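We use cookies to remember your settings and to count visits. By continuing to read you accept this. Accept / Manage choices

A small box that looks like a shipping container: my review after one summer

I am a person who cannot leave a table alone. If there is a flat surface in my home, then in two days it has a bag on it, a tube of something, a piece of cloth, three pens and the post. My sister-in-law has the same problem and she solved it with baskets, but I don't like baskets on a table. They catch crumbs and they never close.

So in the spring I bought a folding-style storage crate with a lid, in the shape of a miniature shipping container. I bought it from Vanags, a household shop near my work which sells mostly kitchen things and some stationery. It was on a low shelf beside the umbrellas and I did not plan to buy it. I want to write about it in detail, because before buying the second one I looked for reviews and found only short ones of the type "cute, fast delivery."

First I should correct myself. I wrote "folding-style" because the shop label said so, but mine does not fold. The walls are fixed. Maybe there is another model that folds flat. If this is important for you, please ask in the shop and try it with your own hands.

The look

The color is between blue and grey. In the shop, under yellow lamps, I thought it was simply grey, and at home it became more blue. It has the vertical ribs on the long side, the same as a real container at a port, and the end is smoother and has big white letters: MOMENT OF INSPIRATION. I am not a great friend of text on objects. I do not need my box to motivate me. But the letters are clean and well printed, and after a few weeks I stopped reading them. If you dislike them very much, you can turn this end to the wall.

The ribs are more useful than I expected. When the hands are a little greasy or wet, the box does not slip when you lift it. They collect dust, of course. I clean between them with an old toothbrush when I remember, and this is not often.

The lid

The lid is the reason to buy it, in my opinion. It is attached with hinges at the back, it opens up and stays leaning behind the box, so you have two free hands. I had before a box from Sinorgate with a loose lid, and every time I opened it I had to find a place for the lid, and the place was always on top of the thing I was looking for. Here this problem does not exist.

There is a small latch at the edge of the lid. On mine it was too tight in the first week and I was afraid to break it. I opened it and closed it many times during a phone call, and it became normal. Now it makes a short click and I trust it when I carry the box from one room to another. I would not trust it in a suitcase.

One thing to be careful about: you need space behind the box for the lid. I wanted to keep it against the wall under a shelf, and the lid hit the shelf before it was fully open. I had to move it forward by the width of my hand. Measure this before you decide the place.

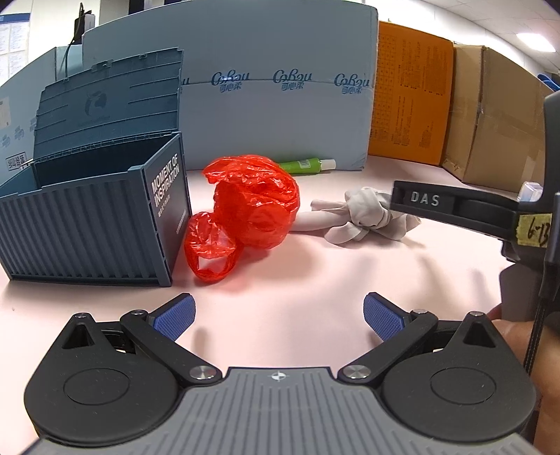
What I put inside depends on the month. In the beginning I had a system, with cables on one side and small tools on the other, and I even cut a piece of cardboard for a divider. The cardboard bent and I threw it away in June. Now the rule is simpler. In the evening everything that is small and has no home goes in the box, and when the lid does not close, I must sort it. This takes me perhaps one song on the radio. It is a lazy method but it works better for me than the divider.

Soft things are good in it. Plastic bags that I want to use again, for example, which normally fly around and fill with air -- I press them to the bottom and put something heavier over. Cloths also, if you fold them. If you make a knot they take double the place, so please don't do like me.

Long things are not so good. I tried to put in a roll of baking paper and it stayed diagonal, with one end out, and then the lid is only decoration. Tubes of normal length are fine when they lie flat. Bottles I would not put, at least not standing.

Strength

The shop tag gave a number, 3584, which I first believed to be some measure of the strength or volume. It is only the article number. About the strength I can tell only my own experience. I have put on the closed lid a stack of magazines and later a sewing machine pedal, and the lid did not change its shape. My nephew sat on it in August for the time of one cartoon. I did not enjoy this but the box had no damage. Please don't consider it a chair.

It fell one time from the table to the tiles, open and half full. One corner has a white mark now. The hinges were not harmed, and this surprised me more than anything, as hinges are usually the first to die in cheap boxes.

Cleaning

Warm water and a drop of dish soap. The inside corners are a bit difficult, a cloth on a finger does it. The first days there was a smell of new material. I left it open on the balcony and after 3 days I could not notice it any more. The white letters did not lose anything from washing so far, but I don't use the rough side of the sponge there.

Compared to others

I know two other boxes well enough to compare. The Sinorgate with the loose lid is bigger and cheaper, and if you store it in a closet and open it twice a year, take that one. The Zekbridge organizer has small drawers and looks very serious, but the drawers are so shallow that a normal tape dispenser does not enter. I gave mine to a colleague. For a table that is used every day, the little container is the one which I bought again.

What I don't like

The inside is dark. When the lamp is behind the lid, you look into a hole and must search with fingers. A lighter color inside would help a lot. I also miss some kind of rubber feet, because on a smooth table it travels when you push the latch. I glued four felt dots under it and now it stays, but for this price the feet should be there already. And the stacking is weaker than the shape promises -- one on the other is fine, a third one I would not try.

For whom

If you want a strict order with a place for each item, this is not your box, it is one open room without walls. If you are like me and need a quick and not ugly way to have a table free before dinner, I recommend it. I bought the second one in the same color for the hallway, and the gloves and dog leads live there now. In the store in Lurach I have seen it also in a dark green, but I was there by bus and did not want to carry it home.

Comments (4)

ribbonandtwine
Thank you for the note about the space behind. I have a shelf over my desk and would have made the same mistake. Did the felt dots leave glue on the box?

author
I did not take them off until now, so I can't tell you. I used the cheap ones with 40 in a sheet.

plainpegs
Mine has 200 or so clothespins in it and the latch still holds. I agree on the dark inside, I put a sheet of white paper at the bottom.

mossy_kettle
The green one is nice but it shows scratches more. Go for the blue-grey.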